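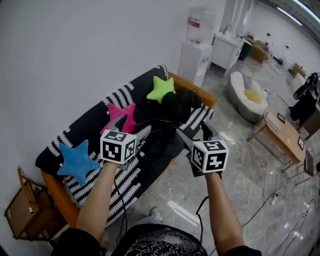
Sofa task, pink star next. Both grippers in hand.

1/ Our student project has now a name. We are Simari, and this term we teach two robot arms to tidy a living room. I will write some posts about how the work goes, because many people in the course asked me.

2/ The first part has no robot arm in it. A person holds the two grippers and does the job by hand, again and again. The white cubes with the black patterns are the markers, so the computer knows where each gripper is at every moment.

3/ Task for this month: pick up the plush stars from the sofa. We have a green one, a pink one and a blue one. I thought it would be the easiest task of the list. It is not the easiest.

4/ A plush star is soft, so you can take it from any point, but if you take it only by the tip it turns around and hides behind the fingers. We agreed to grip near the middle. I forget this when I am tired.

5/ The black throw with the white stripes was my suggestion. On a plain cover our first model learned very well, and then it was lost at the Jidovmont test day, where the sofa had a pattern. Now we practice with a pattern from the start.

6/ Numbers, for who likes numbers: 530 recordings until now. We had to delete 64, mostly when a marker was turned away for too long. My wrists have opinions about the other ones too.

7/ Somebody asked if you must be an engineer to join. No! I study logistics. You need patience and you should not hurry your hands. If you move fast, the recording is almost useless for training.

8/ Please watch the cables when you walk back from the sofa. I say it to the new members and I say it to myself.

9/ Next is the Skindis student challenge in July. Each team gets 8 minutes in a room it has never seen. We go with two arms and, I hope, a better model than in spring.

10/ Tomorrow at 4 pm we record again, same sofa, stars in new places. If you are in the course and want to try the grippers, write me before noon.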